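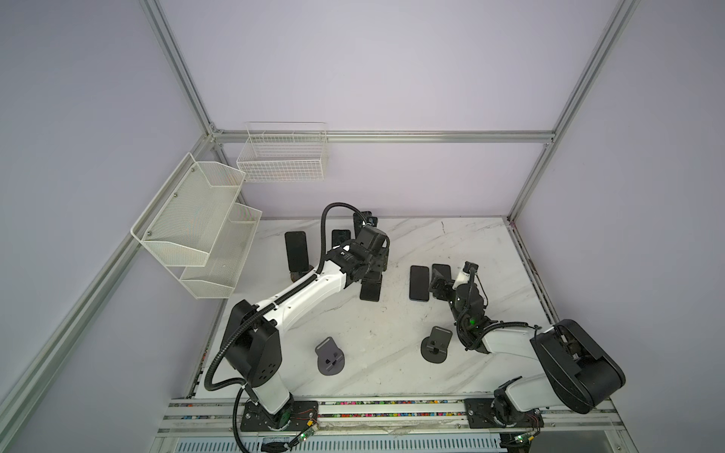
The Flukix Two-Arm Bench Cell

March
By the Rondirholm product desk
Share 37 · Comments 11

If you have ever spent a whole afternoon picking up returned phones, turning them over, putting them on a stand, taking them off again and dropping them into the right basket, you will know exactly why we started building the Flukix. It is a small enclosed cell with two arms that share one tabletop, and it is meant for the repair counters, trade-in rooms and returns departments that handle a steady trickle of handsets all day long and have never quite been big enough for a proper production line.

We have been making benches at Rondirholm for a good while (ordinary ones, with drawers) and most of what we know about this work came from the people standing at them. They told us about their wrists, mostly, and about losing their place in a pile when the telephone rang.

What it handles

The cell is laid out for flat handsets and the stands they sit on. Phones can be put down in a loose group towards the back of the table, overlapping a bit if that is how they landed, and the arms reach down from above to pick them up. Two stands go in the front half, one for each arm, with a round foot and a sloping back plate so the handset leans at a comfortable angle for whoever looks at it next. There is a wire basket on the back rail with a divider in it, and a two-tier mesh rack on the left wall. You decide what goes where. One of our customers uses the top tier for phones that are ready to go home and the bottom one for anything with a swollen battery suspicion hanging over it, though we would rather you took those straight out to your safe box, please!

Both arms are fixed to the front rail, which leaves the back and side walls free for storage. The frame is aluminium and the wall panels are a pale lavender white, a colour that caused more discussion in our office than the gearboxes did. The marble-patterned top was asked for by a shop that wanted the cell out where customers could see it, and so many people liked it that we kept it on the list. It does pick up grey scuffs with use. They are only on the surface, and a plain grey top is available if you are the sort of person who would be bothered.

A morning at Latutstead

The returns room at Latutstead has had its Flukix the longest, so we went over on a Thursday to see how the team were getting on and came back with two pages of notes and a very good recipe for flapjacks.

Before the cell arrived, four people took turns at the sorting bench in two-hour stints. Now one person minds the cell and does the paperwork beside it, and the other three have moved on to diagnosis and talking to customers, which they had always wanted more time for and never got. No jobs went. We asked about that directly and so should you, of anyone who sells you a machine like this, because the answer depends a great deal on the manager and only a little on the machine.

It has not all been smooth going. The team missed the chat at the old bench, where two people used to sit facing each other, and for the first few weeks they felt rather tied to the cell, listening out for it. In the end they moved the kettle and the packing table closer and agreed that whoever is minding it gets swapped at lunch. They also asked us for a slower setting for the training days, so new starters could follow what each arm was doing, and every Flukix now comes with one. In their busiest month so far the room sorted 1773 handsets, and the person who used to strap up her wrist every winter says she has stopped.

What your people will need to learn

Less than you might fear. Our two-day course, run at your place, covers starting and stopping, clearing a dropped phone, changing the stands and teaching a new drop-off position. We ask that everyone who works in the room comes to the first day, including those who will never touch the controls, as they are the ones who will be walking past it with a tray of tea. Please do let them ask the awkward questions. We would sooner hear them then.

After the course you can ring the support desk in working hours, and the Sisodia service plan adds a yearly visit and replacement finger pads.

In the box

- Enclosure with aluminium rails and wall panels
- Two arms with grippers, on black base plates
- Marble-patterned or plain grey tabletop
- Two phone stands, dark grey
- Divided wire basket for the back rail
- Two-tier mesh wall rack
- Printed handbook, in large type

Sizes and delivery

The enclosure is 166 cm wide and goes through a standard double door in two pieces. Delivery and fitting take a day, and you will want a clear patch of level floor and an ordinary wall socket within reach. Do measure the corridor as well as the door.

Prices depend on the tabletop, the course and how far we have to drive, so ask the Rondirholm office for a quote and tell us a little about your room when you do. A rough sketch on the back of an envelope is perfectly fine, with the windows marked if you can manage it.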